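Workshop notebook, Kondden building
December 2020
Entry by K. Minami. Subject: bench lighting and the use of white finishes in work areas

The purpose of this entry is to record the state of the lighting review before the summer closure, so that whoever takes the readings in March can do so on the same basis. Earlier notes on the subject are scattered through the maintenance log and are not repeated in full.

The review began with complaints of tired eyes from staff working at the benches on the north side. The first assumption was that the light there was too low. Readings taken at bench height with the blinds closed did not support this. The design figure for close work in the building is 1000 lux, and the north benches met it everywhere except beneath the storage cupboards. The south side, which had drawn no complaints, was in several places dimmer.

Meter 2502 was used throughout. It was checked against the spare meter at the start and the end of the session and the two agreed closely enough for present purposes. The older meter with the cracked diffuser should not be used again and has been labelled accordingly. Readings taken with it during the previous review have been struck out in the log and should not be carried forward, although they remain legible.

Method, for repetition: blinds down, lamps on for half an hour before the first reading, meter laid flat on the surface, operator standing back far enough that no shadow falls on the sensor. Dark clothing is preferred. A white shirt held near the sensor raised the reading by a noticeable amount, and this was found only after the first column had been completed. That column was repeated.

It now appears that the discomfort on the north side is a matter of contrast and glare. The benches there were refinished in a gloss white, and the lamps overhead have bare tubes. A person seated at the bench sees the tube reflected in the worktop at very nearly the angle at which the work is held. Moving the stool back a short distance removes the reflection and also puts the work out of comfortable reach. The matt finish used on the south side, supplied by Drurnero, scatters the light and shows no clear image of the tube from any seat.

A further difficulty with white surfaces is the loss of edges. Where wall, panel and worktop are all the same white and the light comes evenly from above, the eye has little to judge depth by. Gumede reports reaching for the back of a bench and touching the wall sooner than expected. Small pale parts, such as nylon washers and ceramic spacers, are hard to find on such a surface once dropped. Against this, dirt and spilled oil are seen at once, and the surface is wiped down more often as a result.

An area lined with white panels on three sides also behaves differently from an open bench. Light that would otherwise be lost to the room is returned to the worktop, and shadows are softened. In the trial bay the reading at the centre of the table rose appreciably when the side panels were fitted, with no change to the lamps. The corners gained more than the centre, which had not been expected.

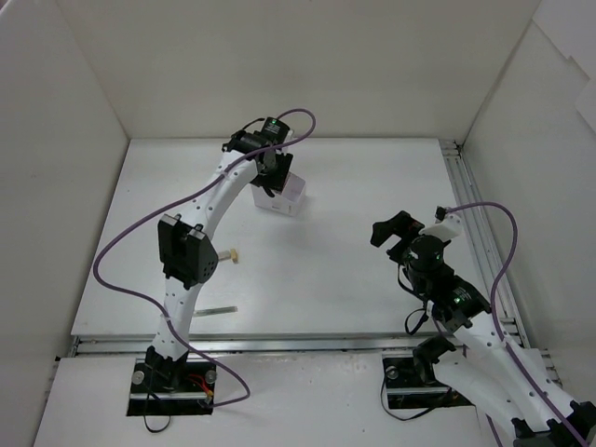
Baxter wrote in the margin of the draft that the gain from the panels should not be credited in full, as the room walls had been repainted between the two sets of readings and the ceiling washed. He also considers that softened shadows are a mixed blessing for inspection work, where a low raking light is wanted to bring up scratches, and he asked that any general recommendation leave room for a separate lamp on an arm at each inspection seat.

Both points are accepted. The comparison will be repeated with the panels covered in grey cloth and then uncovered, on one day, with nothing else altered. Halvorsen has offered the cloth used for the open day. It should be measured beforehand; my recollection is that it is too short for the longer side and will need a second piece pinned to it.

On lamps. The present tubes are Celtik, cool white, and have been in place long enough that the ends are darkening. It is proposed to replace all of the tubes in a row together. Single replacements made over the past year have left rows of mixed colour, and the difference is plain on a white worktop, where one end of the bench looks faintly pink beside the other. New tubes are to be run in before any reading is taken from them. The output falls off in early use, and figures taken on the first day would flatter the result.

Diffusers were priced in two patterns. The prismatic pattern loses less light and the opal pattern gives the more even ceiling. A sample of each was hung over the north bench. Hauksdóttir preferred the opal. I could see no reflection of consequence with either and would accept whichever can be delivered first. With the opal sample in place the reading fell below the design figure at the outer end of the bench, which may be the age of the tube.

On finishes. Three sample boards are leaning against the radiator in the store: gloss, satin and matt. They are not to be cleaned. Each carries a pencil line across the middle, with the lower half wiped daily with the usual solvent and the upper half left alone. The matt board has already begun to polish below the line. If this continues the matt finish will in time become a satin one, and the saving in glare will be partly lost. The satin board is unchanged so far as can be judged by eye. Hlongwane has been asked whether its harder matt coating is available in a small tin and has not yet replied.

Light grey was suggested for the worktops, with the walls and panels left white. This would give back the edge between table and wall at little cost in light. I am inclined to support it for the general benches. The photographic bench should stay as it is, as the white is relied on there for setting exposure.

Outstanding:
Repeat the panel comparison with grey cloth.
Obtain a price for tubes by the full row.
Second reading at the outer end of the north bench, opal diffuser, new tube.
Return the spare meter to the instrument cupboard.
Ask Gumede for the dates of the wall painting, to be entered against the earlier readings.

Recent entries
Blinds, north side: cord replacement
Solvent store, ventilation check
Stool heights and bench heights
Labelling of withdrawn instruments
Floor paint, loading door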